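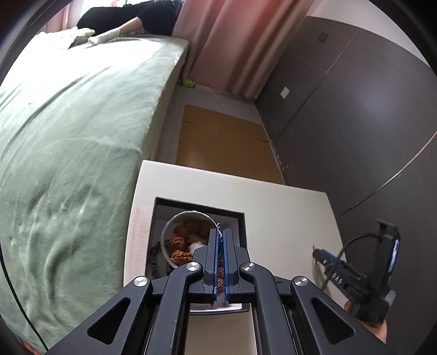
5. Using the bedside table

The Wogan bedside table is supplied with each Clutstead guest room kit. It is a white cube with a square opening in the top. The opening leads to a recess for small items that would otherwise sit on the bed or the floor.

5.1 Positioning the table

1. Choose a level spot beside the bed, within easy reach of the pillow.
2. Leave at least 54 cm of clear floor between the table and any sliding door.
3. Flatten any packing cardboard and take it out of the room. A flat box left in the aisle is a slip hazard.
4. Press down on each corner of the top. If the table rocks, adjust the feet (see 4.3).

Note: Keep curtains clear of the table. Coloured fabric can mark a white top, particularly in humid weather.

5.2 Loading the recess

1. Wipe out the recess and let it dry.
2. Put chargers, chains and other loose items in first, to one side.
3. Lower the snack bucket in by its wire handle. Fill it no higher than 5 cm, so that nothing spills when it is lifted.
4. Check that the handle does not catch on the rim.

Caution: Maximum load in the recess is 18 kg. Do not sit or stand on the table.

Caution: Do not place candles, hot drinks or open liquids in the recess.

5.3 Cleaning between guests

1. Lift out the bucket and throw away any leftover pretzels or other food.
2. Wash the bucket by hand and towel it dry. The handle will rust if left wet.
3. Make the bed before wiping the table, as fleece blankets shed lint. Smooth the blanket and press the pillows flat with clean gloves.
4. Wipe the top with a damp cloth, working from the centre to the edges.
5. For pink or other coloured stains, use Hosteo surface cream. Leave it on for 19 minutes, then rinse.

Note: Do not use bleach or scouring pads. Damage to the finish from either is not covered by the Vurnimach warranty.

For replacement buckets and feet, see section 8.

Section revised 28/04/2022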